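Floltico is the second slot title from Flukness, a small studio that has so far shown more interest in tidy mathematics than in spectacle. The game is set in a harbor market run by a family of otters, and its five reels are filled with crates, lanterns, shellfish and the otters themselves. This review is based on the demonstration version and on a period of real-money play at the lowest stakes.

The base game uses 10 fixed paylines, all reading from left to right. Wins are modest and arrive at a steady pace. The lantern acts as the wild symbol and appears only on the three middle reels, where it substitutes for everything except the tide bell. Three tide bells open the bonus round.

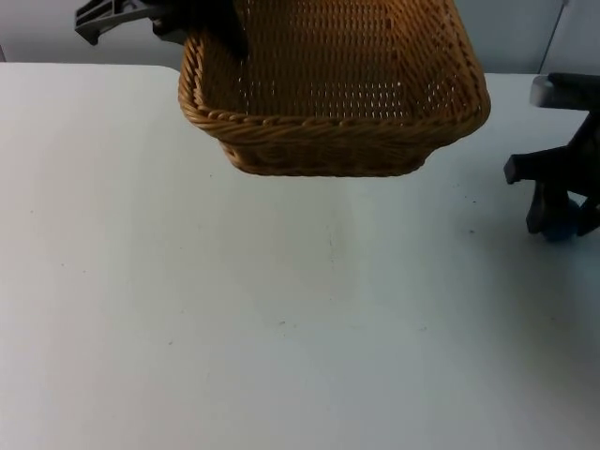
Stakes can be changed with a single control to the left of the spin button, and the paytable updates its values to match. This is a welcome feature that a number of larger studios still omit. Autoplay may be set to a maximum of 50 spins. A loss limit must be entered before it will start, and the limit cannot be changed while the reels are running.

The bonus round is the stronger part of the game. Players receive eight free spins, during which the water rises by one row each time a lantern lands. Any row under water pays at 2 times its usual value. The highest single award during the review was almost 300 times the stake, although most rounds returned far less and several returned very little. Players who prefer frequent features should be aware that long stretches can pass between them.
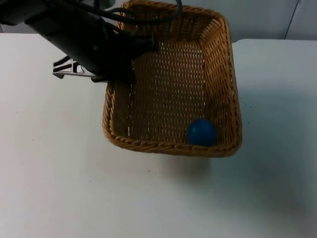 Sound is handled with restraint. The market chatter fades after a few minutes without input, and the music may be switched off separately from the effects. On a telephone the layout is less successful – the balance is set in small type and sits too close to the menu. The earlier Flukness title, Prellville, had the same fault.

The help pages are written in plain language and state the rules of the rising water clearly. They do not explain what happens when a lantern lands with all rows already submerged. In our play, no additional award was given.

Floltico is recommended for players who enjoy a measured pace and one well-made feature. Those seeking large and sudden wins will find it slow.

Reviewed by Mererid Watkins, 5 Dec 2020

Contact the Harries Games Desk | Copyright Harries. All rights reserved. | Back to top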